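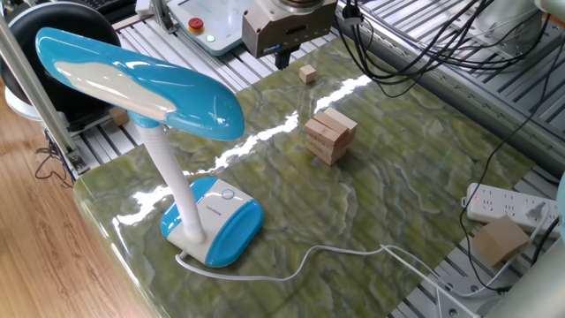
Blue and white desk lamp on green marble.

Plestberg Letters: what's in the folder and how to use it

Hi! These are my typed-up copies of the letters my great-aunt kept from her years in Plestberg, plus a few notes so you can find your way around. There are 250 letters, all of them typed by me in the evenings, so please be kind about the typos (and do tell me when you spot one).

What you get

The letters folder has one plain text file per letter, named by the number penciled on the envelope. The people.csv file lists everyone who gets mentioned, with the spellings I've come across. The places.csv file does the same for towns and farms. I also put a notes.txt in there, which is a mess, but it's where I argue with myself about dates.

How I typed them

I kept the spelling exactly as written, even when it made me wince. Line breaks follow the paper. Anything I couldn't read is a pair of square brackets with a question mark inside, and if I had a decent guess I put the guess in there too. Crossed-out words are in curly brackets. I did skip the doodles, sorry, although letter 17 has a really lovely goat in the margin and I still feel bad about that one.

Names that will trip you up

Benen is a person in the early letters and a dog in the later ones. I know! I've marked them as Benen-1 and Benen-2 in people.csv. The Mackay family shows up as Mackay, McKay and once as "those M.s up the hill," and I've filed them all under Mackay. Dravar is the village across the river and also the name of the ferry, so check the sentence before you count it as a place.

Dates

Only some letters have one. My great-aunt liked to write "Friday, late" and leave it there. Where the postmark was readable I used it, and the rest are guesses from the weather and who was sick. The date column has a c after it if it's a guess.

Stuff that's missing

I left out 20 letters that talk about people's health or money in ways their families wouldn't want online. The 250 doesn't include those. There's also a gap one November where I think a whole bundle went astray.

Thanks

Tiruwork Workneh read the first batch against the originals and caught a horrible mix-up in the numbering. Eilidh Farquharson wrote the little script that checks for unclosed brackets. It's in tools, and you'll need Python for it.

Version

You're looking at version 2. The first one had the ferry listed as a person, so please delete it if you still have it. Use the letters however you like for reading, teaching or family history, and just mention the collection by name if you quote from it.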